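About Grokow

Grokow writes and maintains test rules for household robot arms. The office is in Hostthorpe, above the Bech machine shop, and has a permanent staff of two. Cletus Lindgren edits the rule set and signs off each revision.

The rule set has 148 clauses. Most cover kitchen tasks: opening and closing doors, handling glass, moving dishes in and out of a sink. Every clause is run in simulation before it goes to a member lab for hardware trials. The current revision, Urkesside, took effect on 1 Apr 2020 and replaces all earlier drafts.

Simulated kitchen: wall cabinet and sink
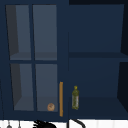
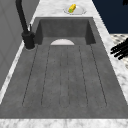
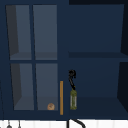
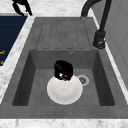
A clause is accepted when two labs, working separately, can score the same run and reach the same result. Wording that depends on the judgment of the scorer – "gently", "neatly" – is sent back. Limits are stated as a measured force, distance or time, with the tolerance given in the same line.

We keep every scored run, including failed and aborted ones. The archive holds 3,043 runs, of which 332 were rescored after the contact rules changed. Rescored entries carry both results and the clause number that caused the difference.

Members may propose a change at any time. Proposals need a run log, the scene file and the exact text to be replaced. Changes that affect safe stopping distance are reviewed first. All others wait for the yearly revision in April.

Grokow does not sell robots, certify products or rank its members. Labs may state that a test was run to the Urkesside revision, provided they list any clauses they left out.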